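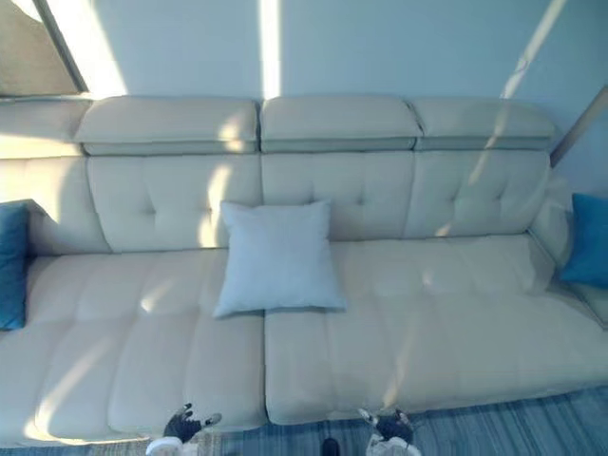
How much clear floor does the robot need in front of a sofa?

Allow 68 cm from the front edge of the seat to the nearest hard obstacle, measured with any footrests closed. Add to that if you use the wide base from the Stenico frame plans.

Section 2: First set-up in a living room

These steps follow on from the bench tests in Section 1. Both arms should already be bolted to the column and the Dradedex controller should have the current settings file loaded. Hok-lam Wu rewrote this section on 2/8/19 after the head mount was changed.

2.1 Placing the base

1. Switch off the motor supply and pull the battery plug.
2. Roll the base to the sofa and line up the column with the middle of the seat.
3. Press down all the wheel locks. On a rug, push the base by hand and check that the rug doesn't slide with it.
4. Put a level across the shoulder plate. Shim under the base, never under the column.

Note: Thick pile will tip the base slightly when the arms go forward. If the bubble moves more than one line, use the plywood sheet from the cutting list.

2.2 Head camera

5. Loosen the tilt knob and point the camera down at the seat. You want both grippers near the bottom of the view and the top of the backrest still showing.
6. Tighten the knob finger tight. Pliers will crack the printed collar.
7. Run the exposure check with the curtains the way you normally have them. Pale upholstery in direct sun can wash out to plain white. If the seams disappear on the monitor, lower the exposure one step and run it again.

2.3 Arm clearance

8. Reconnect the battery and hold the stop button in your other hand.
9. Send both arms to READY. They should come up at low speed and stop short of the seat.
10. Check the gap between each set of fingertips and the seat edge. Set the standoff to 23 mm in the controller menu and save.
11. Jog each arm sideways to its limit, one at a time. Watch the elbow as well as the hand.

CAUTION: The stop button cuts motor power. A raised arm will drop. Keep kids and pets out of the room until step 11 is finished.

CAUTION: Bare fingertips will mark leather and vinyl. Fit the rubber caps before any pick-up test, and replace them when the tread has worn smooth.

2.4 First pick-up

12. Use one soft cushion, standing upright against the backrest. Keep your own hands clear.
13. Select CUSHION, then LOW GRIP. Start with the left arm.
14. If the fingers close before they reach the fabric, go back to step 10.

Error 1985 on the Dradedex display means the wrist cable isn't seated. Power down, push the connector in until it clicks and start again at step 8. Spare cables are in the grey tub at the Tsang Street workshop; sign them out with Dayana Montes.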